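Last updated: 2020-08-19
Filed under: Student Work > Summer Projects > Food & Everyday Life

Does Tea Really Go Cold Faster in a Thin Mug? My Summer Project Report

I drink a lot of tea and I let most of it go cold. My family has opinions about this, mostly that I should buy a better mug, and when our science teacher told us to pick "a question from your own kitchen" for the summer project, mine was sitting right next to the sink. I wanted to find out whether the mug matters, and if it does, whether it matters as much as the lid, the milk, or where you leave the thing standing.

I had half started this in January, when our apartment in Udley was freezing and a drink seemed to last about as long as it took to sit down. I quit after one afternoon because I was reading the temperature off a candy thermometer and writing the numbers on the back of an envelope, which I then lost. So this is the second try, with a real notebook!

What I used

The thermometer is a Stemeck probe that I borrowed from the school lab. It has a metal stem on a wire and a little screen that beeps if you tell it to (I turned that off after the first day, at the request of everyone I live with). For the tea I used the same box of Nugroho black tea bags all the way through. I know the brand can't change how fast water cools, but I was going to drink it afterward and I like that one.

Every test used 300 milliliters of water straight from the kettle, poured over the bag, and the bag came out before the clock started. I took a reading every two minutes on the kitchen counter with the window shut. I did each mug on different days and tried to start after lunch, when the kitchen was at its most boring and no one was cooking.

The cups in the main test were a thick stoneware mug, a thin china cup that was only just big enough, a glass, a plastic mug, and a steel camping cup that my aunt gave me. The camping cup is horrible to drink from when it's hot. It burns your lip while the tea itself is still too hot to sip, so you end up holding it by the rim with a sleeve and waiting. I nearly dropped it twice.

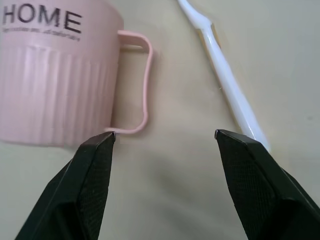 A pink mug with HOME on it and ribs around the lower part.

Before I get to the results I should explain what I thought would happen. My guess was that the stoneware would win easily and the steel would lose badly, with everything else lined up in between by how heavy it felt in the hand. I wrote that down on the first page so I couldn't cheat later.

What happened

The first surprise was the stoneware. It starts off by stealing heat! You pour boiling water into a heavy cold mug and the mug has to warm up, and all that heat comes out of your tea. In the first few readings the stoneware was behind the china every single time. Later on it evened out, and by the end of the test the lines on my graph were so close that I had to use two colors of pencil to tell them apart.

Then I warmed the stoneware mug with hot water first, the way my grandmother always does, and threw that water out before making the tea. That made a bigger difference than swapping mugs did. I had always thought warming the pot was one of those polite things people do for guests, like putting cookies on a plate. I owe her an apology.

The biggest effect of all was the lid. I used a saucer, upside down, and with the saucer on I was still at a nice drinking temperature after 38 minutes, which I had never managed before with any cup in the house. Most of the heat seems to leave from the top, with the steam. I found that in a library book after I'd seen it on my own graph, so I felt pretty clever for an evening.

Milk was confusing. Putting milk in at the start drops the temperature right away, of course, but after that the line is flatter. A drink that isn't as hot doesn't lose heat as quickly, and I had to read that part three times before it made sense. I ran the milk test on 7 different afternoons and I still don't fully trust it, mainly because my milk pouring is sloppy.

The Odow problem

My cousin told me to try an Odow sleeve, a knitted tube thing with a button that goes around the cup. I bought one with my own money. It helped a little with the glass. On the stoneware I couldn't see any change that was bigger than the normal wobble between one day and the next, and it got tea on it and now it smells. I kept these results out of the main graph since I only did them on one weekend.

What I would change

I'd measure the temperature of the kitchen each time. I only thought of this near the end, after a heat wave had already gone through the middle of my data. I'd also keep the probe at the same depth – mine leaned against the side in some tests and sat near the bottom in others, and the top of the tea is not the same as the bottom. And I would weigh the cups. "How heavy it felt in the hand" is not a unit, as the note on my first draft pointed out in green pen.

The graph, the raw readings and the page with my wrong guess are in the folder. The thermometer goes back to the lab the first week of school, and the saucer is staying on my desk.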